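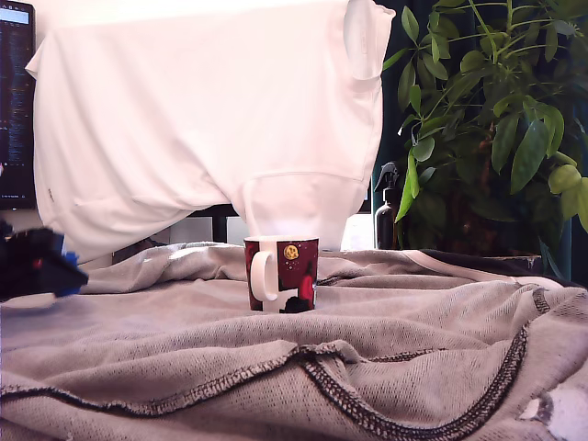
Side view, mug on the grey blanket, gripper at left.

From: Chalerm Klinhom
To: skandemix-data
Date: January 15, 2026
Subject: Re: [skandemix-data] Blurred wrist views and soft surfaces

On the mug task, quoted below:

> We have 3758 episodes in the Hourani set now. Before anyone
> trains on it, can we agree what to do with the wrist views
> that smear? My script flags 1101 episodes with at least one
> second below the sharpness limit. I would drop the lot. Also,
> why are we still recording on crumpled cloth? The hard-table
> episodes are much cleaner.

I would not drop them. The script scores each wrist image as a whole, so a fast turn of the arm fails it even when the fingers are well placed a moment later. I went through 900 of the flagged episodes by hand over the break. Most have a short smear during the approach and are sharp again at the grasp. The policy will see the same smear at run time, and if we cut every such episode we bias the set towards slow operators.
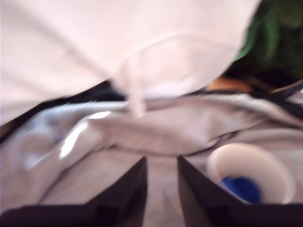 My proposal is to keep the flag but move it from the episode to the time step. The loader can then mask those steps in the loss and leave the rest alone. The change in the Jelerent loader is small and I have a patch. It adds one field, wrist_blur, stored as 0 or 1. Old files without the field load as before.

On the cloth: the hard-table episodes are cleaner, but the policy trained on them alone does badly as soon as the base of the mug is not level. It learns one height for the handle and closes there. Folds change both height and tilt from one episode to the next. Please push the blanket about by hand between episodes and do not smooth it flat. Seams and worn patches can stay in view. 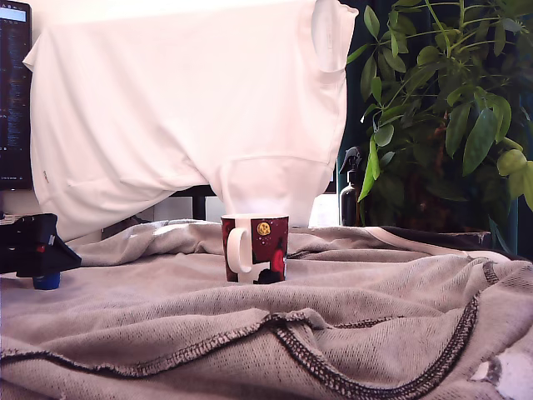

Same setup, mug handle to the left, dark seam running across the cloth.

Two requests for operators:

Vary the handle direction. Too many episodes in the Fudora batch have it on the same side.

Leave the background as it is within a session, and write down any change in the notes field. The side camera picks up the hanging cloth and the plant, and I want to be able to split on background later.

If there are no objections I will merge the loader patch and rebuild the index. The next full training run is planned for April, so there is time to redo the split if the masked version turns out worse.

Chalerm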